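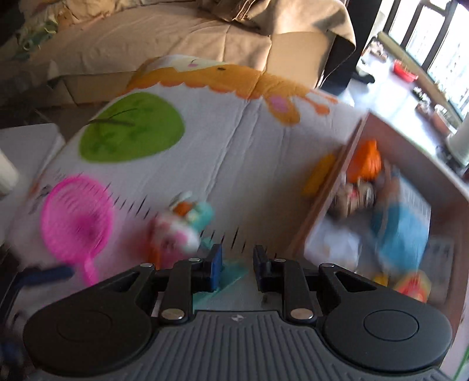
Bit-na Lim wrote to me that I had the ending of Loveck completely wrong, and that the sister knew about the letters from the first episode. I had said in my last post that she only finds out at the ferry. So over the weekend I watched the first two episodes again, and Bit-na has a point.

In the kitchen argument in episode one, the sister asks why the mail is late. I took it as small talk. She asks it again at the end of the second episode, in nearly the same words, and this time the father leaves the room. If she already knows, that whole dinner plays differently. She is waiting for him to own up.

I still think the writers changed their minds partway through. The harbor storyline gets dropped after episode five, and the cousin who was going to sell the boat is never mentioned again. Those hours feel like they belong to another show – a slower one, and maybe one I would have liked more.

For anyone who hasn't started it, the episodes run 60 minutes each and the first season is all on Trellport now. The subtitles are fine except in the courtroom episode, where they lag behind the dialogue. Turning them off and on again fixed it for me.

Season two is supposed to arrive in September. I haven't seen a trailer, only a short notice on the Trellport home page with the title and the month. Florin Coman left a comment asking if the ferry captain is coming back. I don't know. His last scene looked final to me, but so did the father's in episode four.

I'm going to rewatch the rest before then, one episode a week, and I'll post notes on each. Episode three is next – the one with the wedding.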